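Two days in the simulation hall at Onura

The Onura open days were held again in November 2023, in the old spinning mill behind the canal in Sketton. I went for the comparison of grippers, which this year was done completely in simulation. Damus, the organiser, had put the same jobs and the same furnished rooms on every workstation, so that visitors could change one thing at a time and see what it did.

First I tried a grasp on a round object. The camera sits behind the gripper and looks along the fingers, and I had to learn that view before I could steer anything. With the Antwi controller on its standard setting I closed on the ball much too early in my first attempts. After I lowered the closing speed it went better.
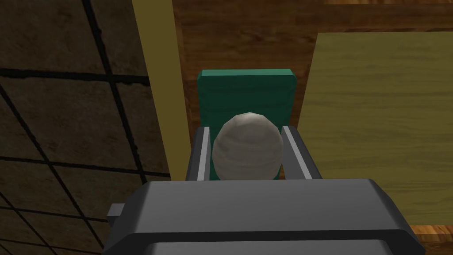 Narrow fingers or wide ones

The stand offered 2 finger sets. The narrow set is easy to bring between obstacles, but the operator must centre it well. The wide set forgives more, and for this reason most visitors liked it. I preferred the narrow one — perhaps only because I use something similar at work.

For a thin, round piece the approach angle was more important than the finger set. I spent more than 300 attempts on this question over both days, and the log file shows that nearly all my failures came from the last part of the approach. 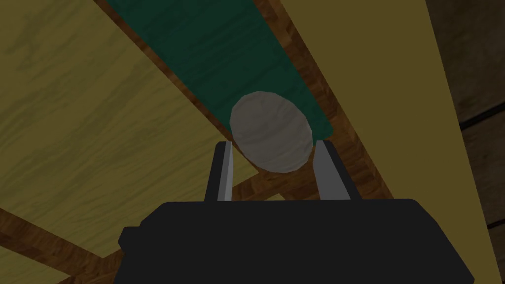 I asked at the desk whether the contact model had been checked against a real arm. They answered that it was done in April for one finger set only, so I would not trust small differences in the tables. The printed guide does say this, on a page near the end, but it should stand at the front.

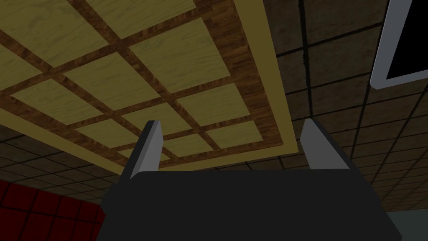 Camera settings were the subject of the second afternoon. We could change the field of view, the exposure and the delay of the picture, and the delay disturbed me the most. At 99 milliseconds I could still work, and at 300 I was only guessing. Pointing the gripper upwards was the hardest exercise for me, although the ceiling tiles with their black grid lines helped to judge the direction. I would like to have such lines in every test room.

The scene files can be copied at the desk, 596 megabytes in total. Bring your own drive, and come early if you want the workstation by the window.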